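Gristovstead Rovers

Gristovstead Rovers is an amateur soccer club based in the town of Gristovstead. It plays in the second tier of the Lutthorpe and District League and uses the Dow Road ground, which has covered standing on one side and a record attendance of 763. The club colors are green shirts and white shorts.

History

The club was formed by workers at the Miven bottling plant, who had previously entered a company side in local cup play. It took the town's name after the plant closed and was admitted to the district league the following season. Rovers won promotion at the second attempt under player-manager Senga Guthrie, who remains the club's record appearance holder with 223 league matches.
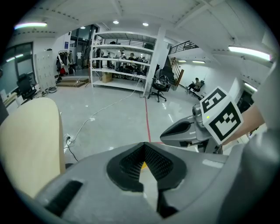
Registration dispute

In March of its first season in the top tier, the club was charged with fielding a player whose transfer papers had not been signed by his former side, Lutthorpe Athletic. The player had appeared in eight matches. Rovers argued that the form had been sent on time and returned unread - a claim the league secretary did not accept. Points won in those matches were removed, and the club finished last with 26.

An appeal was heard and dismissed. The league later changed its rules so that both clubs receive a written copy of each completed transfer.

Recent seasons

Eilidh Pringle was appointed manager after relegation and rebuilt the squad around players from the club's youth section. As of March 31, 2026, Rovers were third in the second tier, with two home matches left to play.

Rivalries

The main rivalry is with Lutthorpe Athletic. The two sides have met less often since relegation - chiefly in the district cup.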